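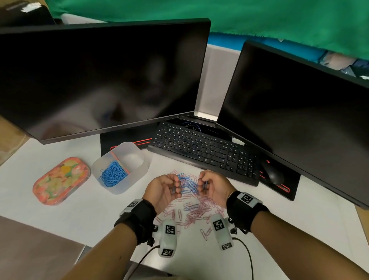 Horgan Automation withdraws wrist tracking modules after strap fault

Duston, March 14, 2018

Horgan Automation has today withdrawn from use all wrist-worn tracking modules supplied to its Duston and Alside sites, following a fault found in January during hand-sorting work.

The modules are strapped to both wrists while staff sort small items by hand. The position of each wrist is recorded from the printed markers on the module, and the recordings are used to teach the company's Kornwood sorting arm.

On two occasions a module shifted on its strap during a session without any warning being shown. The recordings made afterwards gave the wrong wrist position. When they were later used on the Kornwood arm at Alside, the arm reached past its set working area and struck the guard rail. The arm was stopped by its emergency switch. There were no injuries, and damage was limited to the rail and one gripper finger.

A review of 1,572 recordings has been completed. Of these, 30 were found to be affected and have been removed. The Kornwood arm will remain switched off until it has been retrained and its reach limits have been tested again.

A new strap fitting is now being made. Staff will also be asked to repeat a short position check after every 50 items sorted, and a session will end at once if the check fails. Cables to the modules will be clipped clear of the hands.

Horgan Automation regrets the disruption to customers whose deliveries have been delayed. Sites that hold modules from the same supply should stop using them and return them to the Duston office, with both straps and all cables included.

Ends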